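Rullcombe workshop puts two grippers through a spring of picking

RULLCOMBE, Monday, May 3, 2021 - If you have walked past the old seed warehouse on the east side of town lately and wondered why the lights stay on so late, the answer is a long and rather patient contest between two robot grippers, and the people running it were kind enough to let us come in, drink their coffee and ask a great many questions.

The workshop belongs to Lorkance, a small company that sets up picking equipment for repair depots and mail-order warehouses. Since January its staff have been trying to settle which of two grippers they should put on the end of a robot arm when the job is to reach into a deep bin of mixed odds and ends and bring out one thing at a time. One gripper comes from a supplier called Gajewski and has two metal fingers that close in parallel. The other, from Jarkari, is a softer design with padded tips that give a little when they meet something hard.

"Everybody who visits us asks which one is better, and I always have to disappoint them a bit," said Ruxandra Bucur, who leads the trials and who has the kind of laugh you can hear from the parking lot. "Better at what? If you hand me a bin full of identical boxes, I can give you an answer before lunch. Our customers don't have bins like that. They have bins where a garden tool is lying across a toy and there's a rag underneath."

So that is the sort of bin the team uses. The contents are bought from hardware stores and thrift shops, with a few things brought from home, and they are tipped in without any attempt to be tidy. Each gripper has now made 900 tries under the same rules. A try counts as good only if the arm lifts a single item clear of the bin and holds on to it until it is told to let go. Bringing up two things together is scored as a miss, even if both of them get where they were going, and Bucur admits that this rule has caused more friendly arguments at the lunch table than any other.

The two grippers have ended up closer than anyone at Lorkance expected. On hard, narrow things such as handles and rods, the Gajewski fingers have a clear lead. On cloth, the padded Jarkari tips did well in the first weeks and then slipped back as the pads wore smooth. A new set of pads brought the numbers up again, and the team has since made a habit of changing them after every 90 tries - a chore that takes longer than it sounds, and that nobody has yet offered to do on a Friday.

Sorin Oprea, who looks after the controller and most of the cabling, said the biggest improvement of the spring had little to do with either gripper. In the early runs the arm came down at the same speed whatever was under it, and it often nudged the very item it was after. Oprea rewrote the last part of the approach so that the arm slows for the final 70 millimeters, and both grippers gained from it right away.

"I was a little embarrassed, to tell you the truth," Oprea said. "We had spent weeks talking about fingers and pads, and there I was with a change that took an afternoon. My mother would say I should have started there."

He has also been going back over the records from the spring, which now hold 2,122 tries once the practice runs and the ones made with the older approach are added in. Each one is stored with the item chosen, the angle of the wrist and a short note on what went wrong, if anything did. The notes are typed by whoever is on shift, and some of them are quite a bit more colorful than others.

The next round will bring a change of camera position. Bucur would like a second view from the side, lower down, in the hope that the software will have an easier time telling a flat thing from a tall one when they are piled together. She has asked Oprea for a mount that can be taken on and off without tools, and he has promised her one as soon as he finishes relabeling his cables, a job he has been promising to finish for quite a while.

Lorkance plans to share its full results with both suppliers before it decides which gripper to offer first. Depots that have a bin of their own they would like tried are welcome to get in touch with the workshop, and Bucur says the messier the contents are, the happier she will be to see them.
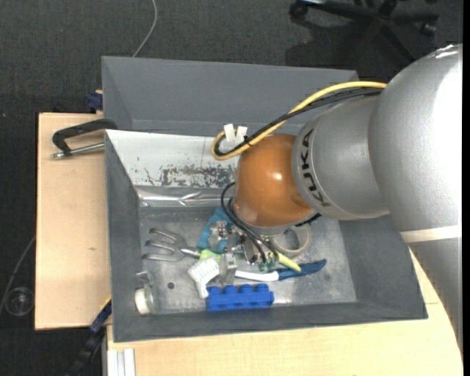
Visits are by appointment on weekday mornings, and the coffee, we are glad to report, is very good.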